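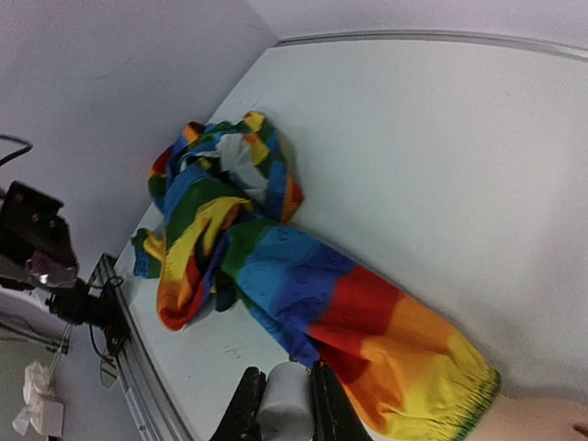 3.2 Garments and starting states

The costume set was chosen for sleeves and legs that end in gathered elastic. Most studies of assisted dressing use shirts with open cuffs, and the opening of such a cuff stays wide enough for a hand to pass. A gathered cuff closes on itself and has to be stretched over the fingers first. Thin, slightly shiny cloth adds a second difficulty - it slides on a smooth tabletop and bunches at the shoulder when the sleeve is pulled.

We sorted starting states into three classes, following the scheme of Okafor: flat, folded and heaped. A heaped garment may still have one limb lying extended, as in Figure 3, and we kept these cases in the heaped class.
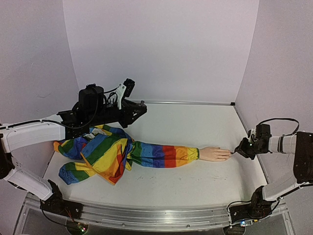 Figure 3. Rainbow-striped garment with a mannequin-like hand through the cuff of the extended sleeve.

Broad color bands were preferred over plain cloth. The order of the bands along a sleeve tells an annotator which end is the shoulder, even when the body is bunched. Annotators labeled 591 stills in total, and 225 of them were heaped. Cuffs with a trim in a second color were marked along the trim; plain cuffs were marked along the outermost fold.

Pale patches among the folds were labeled "lining or other" and left out of the band count. The two annotators disagreed on 14 stills, mostly over which limb a loose flap belonged to.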